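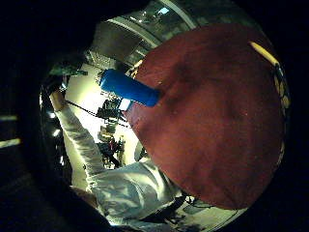
Rudedau Household Lending Store has published its revised guidance on the handling of table cloths and boxed tabletop goods. The main points are set out in this thread for borrowers and partner groups.
14 comments 90 shares

The store at present holds 2,968 items for loan. Cloths, runners and covers form the largest group, followed by boxed games, tins and small serving pieces. The register is expected to pass 3,000 items by April.
3 comments 22 shares

The guidance takes effect on 14 October 2025 and replaces the sheet formerly kept inside the lid of each crate. Borrowers who still hold the old sheet are asked to discard it. The reference numbers on the two versions do not match.
2 comments 17 shares

On cloths. Please clear the table fully before a cloth is lifted. Pulling a cloth from beneath boxes and cups remains the most frequent cause of damage reported to us, and the damage is usually to the cups.
9 comments 41 shares

Thick cloths with a felt or towelling finish should be rolled. They may be folded once along the length — no more — where a crate is too short for the roll. Flat-woven cotton may be folded in the ordinary way.
5 comments 38 shares

Marks on deep colours are easily missed under indoor lighting. A dark patch on red or maroon cloth may be a stain, damp or simply shadow. Borrowers should move the cloth to a window, smooth it flat and look again before completing the return slip.
11 comments 47 shares

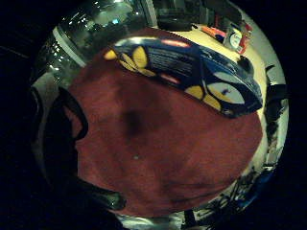
A dark navy box with yellow petal shapes, resting on deep red cloth.
6 comments 52 shares

On boxes. Printed cartons are to be kept with their contents, including where the carton is worn. A good many of our boxes carry small print that users need later, such as instructions or lists of parts, and replacements are seldom available.
4 comments 29 shares

Long, narrow boxes should be laid flat along the side of the crate. They should not be stood on end, and nothing heavier than a folded napkin should be placed on top. Glossy coatings scratch readily against metal tins.
2 comments 19 shares

Adhesive tape must not be applied to any printed surface. Where a lid is loose, please use the cotton ties supplied. Additional ties may be requested at the desk or from the Dukeo collection point during its usual opening hours.
7 comments 33 shares

On small containers. Cups, cans and similar pieces travel in the shallow tray. Each should be emptied and wiped out, and lids should be packed separately. Glass is wrapped first and goes in last.
1 comment 15 shares

We have been asked whether cloths may be used as wrapping for glass on the return journey. They may not. Two cloths were withdrawn from loan last spring for this reason. Paper is provided in every crate and may be reused.
13 comments 44 shares

Return slips now include a line for condition. A few plain words are sufficient: "faded at one corner", "lid split", "small mark, not removed". Borrowers are not charged for ordinary wear and should not attempt repairs before returning an item.
8 comments 36 shares

Groups borrowing through the Protum scheme should continue to use the blue slips until the present stock has been exhausted. Both versions will be accepted. The wording on condition may be added by hand at the foot.
0 comments 11 shares

Washing remains the responsibility of the store. Borrowers are asked to shake cloths out, allow them to dry where necessary and return them unwashed. Several coloured cloths have run in domestic machines, one of them together with a full set of white napkins.
16 comments 58 shares

Printed copies of the guidance are available from the Rudedau desk and from the Kordestani reading room. An initial run of 2,000 has been ordered. A large-print version may be had on request — please allow a week.
3 comments 24 shares

Questions on individual items should be sent to the desk with the reference number from the crate label. Replies cannot be given under this thread where they concern a particular loan.
5 comments 12 shares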